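The oaks of Denside and their slow keeper

2026-04-10
By the Gilach editorial desk

Print this page | E-mail this page

The oldest trees in Denside wood were planted in 1799, and the forester who looks after them does not like to be hurried. We met at the lower gate, where the path goes up beside the stream, and we walked for two hours.

"People ask me always how old, how high, how many," the forester told me. "I prefer to talk about the young ones. If there are no young ones, an old wood is only a museum."

For many years there were almost no young oaks. Deer ate the seedlings, and the beech trees made the shade too deep. Now a part of the wood, 31 hectares, is behind a fence, and small gaps have been opened in it.

"We take out one beech, perhaps two that stand together, and then we wait," the forester said. "An oak needs light, but if you give it everything at once, the bramble comes first." 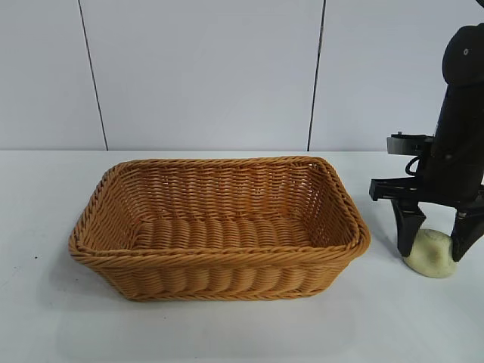
A wicker basket with a braided rim.

I asked where the new trees come from. Most of them grow from acorns that fall in the same wood, and jays carry many of these into the gaps. Where nothing appears after five years, the forester plants. The young trees are raised in a small nursery at Kováčik, from Denside seed only.

"I was offered cheaper plants from further south," the forester said. "Maybe they are good plants. But I know what these ones can bear – late frost, wet feet, a dry June – and the others I do not know."

The fence was paid for by Altis, a timber firm which buys the thinned beech. I wanted to know if this gives the firm a say in what is cut. The answer came quickly.

"No. I mark the trees, and they take what I mark. We had one disagreement, it was over a big stem near the road, and the stem is still standing."

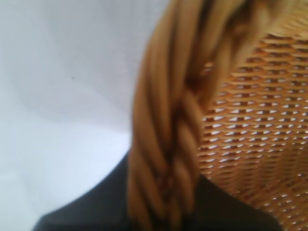 Close view of the twisted rim and the woven side.

Near the top we stopped at the first gap, which was opened six years ago. The oaks there reach to my shoulder. Some have crooked stems, and I asked if these will be removed.

"Later, and not all. A crooked tree is also good for the beetles."

The fence will be checked again in June, before the bracken is too high to walk along it.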